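## Balmont hangs on to its props

Vakero has confirmed that the Balmont route will keep its turboprops for another season, which will please anyone who likes to hear an airplane working for a living. The regional jet trial at Priltby has been put off until February. The official reason is runway length. The unofficial reason is that the jet needs 2,000 more feet of it than Balmont has, and the far end is a lake.

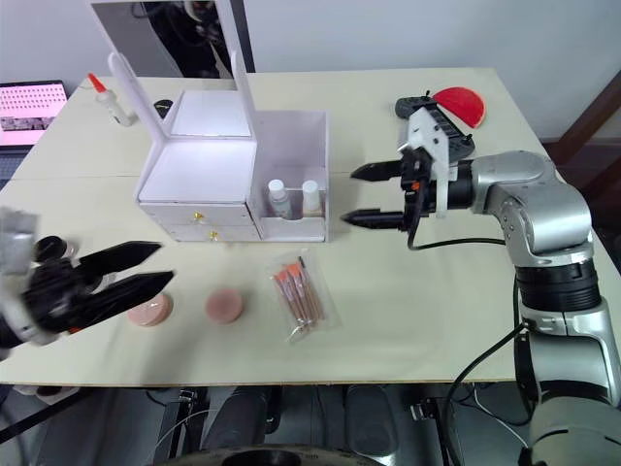
*Pink compact and white vanity box, tabletop.*

The turboprops have their critics. They are loud in row four, slow on paper, and shaped like something a child would draw if asked for a plane. They also get in and out of Balmont in weather that sends larger aircraft home to sulk. On a leg of 300 miles the jet would save a few minutes in the air and hand most of them back on the taxiway.
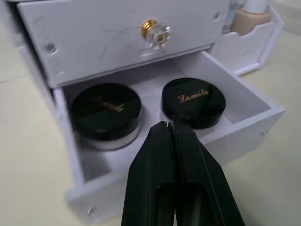

## What changes for passengers

Very little, apart from the schedule, the bags and the coffee. The early departure moves up to 6:40 a.m., a time chosen by someone who does not take it. Carry-ons that don't fit overhead will be tagged at the stairs, as before, and returned at the stairs, as hoped.

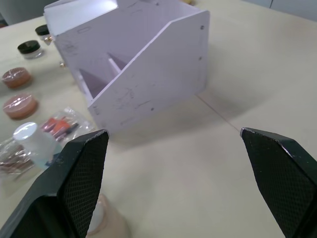 Segers, which handles maintenance at Priltby, is taking on 2 more mechanics for the winter and has finally been given a hangar door that closes. Regulars will remember last winter's door. Propeller checks will now be done overnight, so the morning flight should no longer wait at the gate while everyone on board pretends not to watch the man on the ladder. 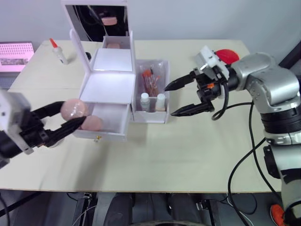
Fares stay where they are until spring, after which Vakero promises "a simpler structure." We have been through two of those already and kept the leaflets. Comments on the new timetable can be left at the Balmont check-in desk, in the box next to the lost umbrellas.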